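Stakmont House, ground floor lounge
Minutes of the furnishing and upkeep meeting held Sunday, July 15, 2018

Present: Sudheer Kulkarni (chair), Sebastião Cordeiro (minutes)
Apologies: Radwan

1. Minutes of the last meeting
Agreed, with one correction. The carpet quote from Drilden was 1,828, not 1,282.

2. Seating
The two light grey armchairs stay either side of the round white table. SK asked for one beige cushion per chair as standard. Spares to go back to the store cupboard.

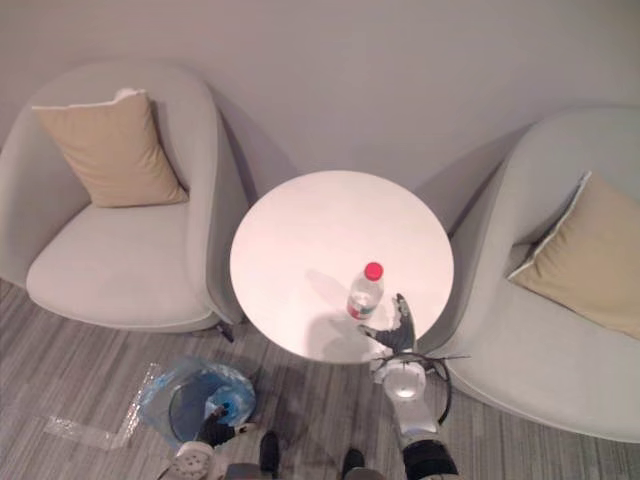 Lileo quoted 418 for cleaning the upholstery. Accepted, work to be booked for August. The cushion covers are not in the quote and will be washed in house. SC to check the care labels on the piped edges first.

3. Table
Drinks bottles may be used at the table but are to be cleared at the end of each day. No coasters to be bought.

4. Carpet
Replacement deferred. The floor budget stands at 1,000 and the Drilden quote is well over it. Vacuuming to follow the line of the stripes.

5. Waste
Bins to be lined at all times, with the bag folded over the rim. Liners are bought in packs and six packs are in stock. SC to reorder at two.

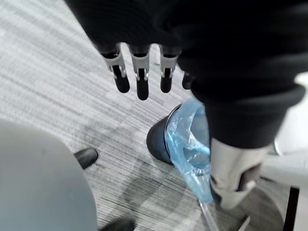
Item 5: black round bin with light blue liner, on the lounge carpet.

6. Any other business
Door closer still slow. SK to ring Drilden.

Next meeting in August, date to be set by SK.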